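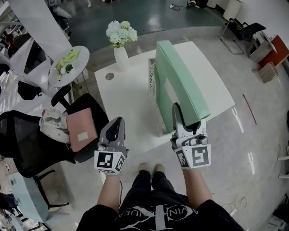 Vol. 19, No. 2

News > Local > Getting Around
2 min read

15 Oct 2020

The Fleltholm bus is coming back, and I am way too excited about it! Watonard Transit put the new timetable up this morning, and the route out past McKinnon Road (my route, the one I complained about all summer) starts running again on Monday. You'll get two buses in the morning and two in the evening, with the last one leaving Batell Square at 7:19.

I called the transit office to ask about weekends and got a polite "not yet." Fair enough, I guess, but I was hoping to get to the Saturday market without begging my sister for a ride.

Fares stay the same, and your old paper passes still work. Masks are required on board, and you get on through the back door unless you need the ramp. The stop by the library has moved across the street while they redo the sidewalk, so give yourself an extra minute or you'll be waving at the bus from the wrong side like I did last October.

Printed timetables are in the rack at the Batell Square ticket window.

We use cookies to improve your visit. Accept | Manage settings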